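Notes on Moving to a Smaller Flat

12 Jul 2023

Readers of this blog will be aware that I gave notice on the Vekbridge flat in the spring. The move is now complete, and I set out below the matters that may be of use to others considering a similar step.

The new flat is on the second floor and has two rooms fewer than the old one. The principal difficulty was therefore one of selection. I began with the books, which numbered 2415 according to the list I have kept since university. It was my intention to retain no more than 2000. The final figure was 1063, a result I had not expected and do not regret. The remainder went to the Lukia reading room, which accepts donations in the mornings only and does not take encyclopaedias.

Furniture was judged by a simple rule: any item that had not been used since the previous September was offered to friends, then to neighbours, then to the council collection service. The collection service requires seven days' notice. I would advise booking it before the removal firm.

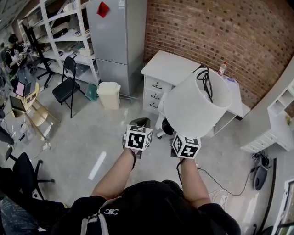 The white lampshade, with its black cable.

Lighting deserves particular attention in a smaller home. The ceiling fittings in the new flat are harsh, and I have come to depend on lamps placed low and near the walls. Malte Kramer, who kindly lent me his van for two trips, was of the opinion that one lamp per room was sufficient. I have not adopted this view.

Post should be redirected at least two weeks in advance. Mine was not, and a parcel from Paster was returned to the sender twice.

The question of the piano remains open.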